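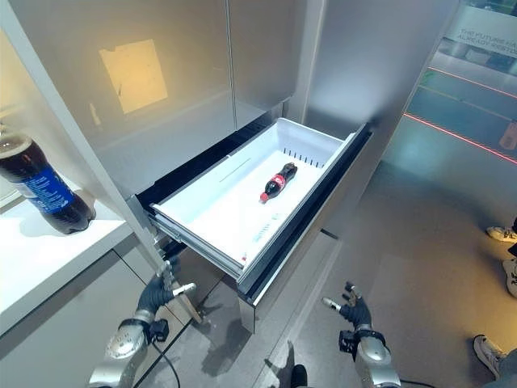
Planning Software Group: Drawer and Door Tasks Move to the New Release

The Planning Software Group at the Salinas office has completed the move of all drawer and door tasks to Stemness, the task planner that replaces the set of hand-written scripts in use up to April. The new release was put into general use on Mon 10 August.

Under the old scripts, each arm followed its own list of steps, and the two lists were kept in time by fixed waits. A change to one side often meant a change to the other. Stemness holds a single plan for both arms and both hands. The planner checks the reach of each arm before any motion begins, and a request that cannot be met is returned to the operator with the name of the step that failed.

Pull-out drawers received particular attention. The earlier perception module, Drunov, estimated the position of a drawer once and treated it as fixed for the rest of the task. Small errors in that estimate led to a hand touching the front panel on the way in. Drunov now repeats the estimate before each reach and passes the planner a margin along with the position. Glossy panels and brushed metal doors remain harder than painted ones, and the margin is wider for them.

Bottles lying on their sides are handled as a separate case. The perception module reports the direction of the cap, and the planner selects a grasp across the body of the bottle – the hand may approach from either side, depending on where the drawer walls leave room.

The group ran 2,329 simulated retrieval tasks before the release. Of these, 138 ended in a planning failure, and 79 of the failures were traced to one error in the way drawer walls were entered in the collision model. That error has been corrected. The remaining cases are under review by Hiu-tung Poon, who maintains the collision code.

Teams that still keep their own scripts are asked to convert them with the import tool in Clenduva. The tool carries over named positions and speed limits. It does not carry over fixed waits, and any script that depends on them will need to be checked by hand. Some 76 scripts have been converted to date.

Requests for access and reports of faults should be sent to Braulio Bermúdez through the Clenduva request page. Reports should include the plan log and the release number.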